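Where the shoes go

Sebastián Núñez started with the entry because it annoyed him most. His unit in the Skodow building has no hall, and by February the family's footwear had spread as far as the kitchen.

He wanted one long surface in a colour he could find in the dark. 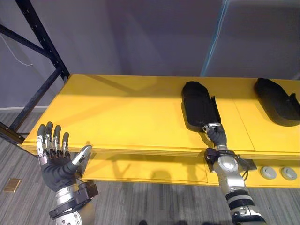 Yellow won over grey after a short argument at home. The black trays came from Reritz – three to a box.

Boots were harder. Most racks are too shallow for them, and Núñez had already sent one back. 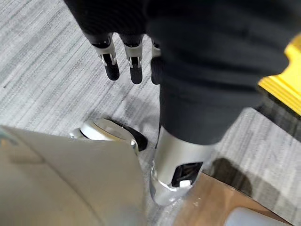 He kept the floor clear so it could be swept, and gave the tall pairs their own spot.
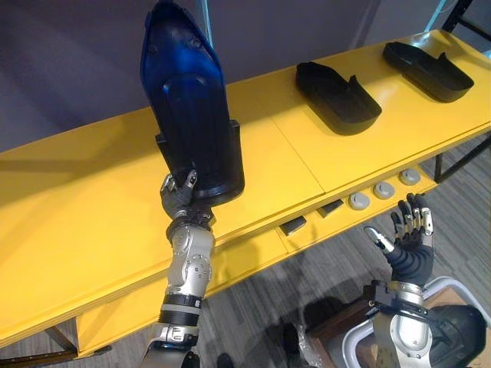 Keeping it clean

A damp cloth does for the top. Grit collects in the trays, so he tips them out every 10 days or so.

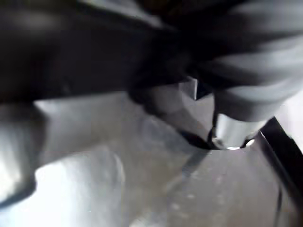
The whole job cost $763, delivery included. A hall cupboard from Schnyder was quoted at almost $1,000.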